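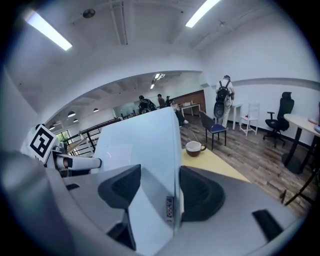 Talau Bench Hot Air Station

The Talau is a hot air rework station for the removal and placement of surface-mount components. It is supplied by Delorme to repair shops, schools and hobby workrooms, and is intended for use on boards that a standard iron cannot service without risk to nearby parts.

Air temperature is set on the front dial and shown on the display in degrees Celsius. The default on first start is 300. Up to eight settings may be stored, and each is recalled with a single press – a stored setting also keeps its airflow level. The station enters standby when the handle is returned to its cradle, and the fan continues to run until the heater has cooled.

Two nozzles are included, one round and one square. Other sizes are sold separately under the Plorari name and fit all Talau handles. Nozzles made for the older Vuvulano station have a different collar and should not be used.

The station must stand on a level surface with the rear vent clear. Users should work in a room with good air movement and should not leave the handle unattended while the heater is on. Replacement heaters may be fitted by the owner; the procedure is given on page 19 of the manual.

The warranty period is two years from the date of purchase and does not cover nozzles. Requests for service should be addressed to Weidong Dai, Product Support.

Page revised Mar 13, 2019

Related items
Plorari Nozzle Set
Talau Replacement Heater
Delorme Board Holder
Vuvulano Station (discontinued)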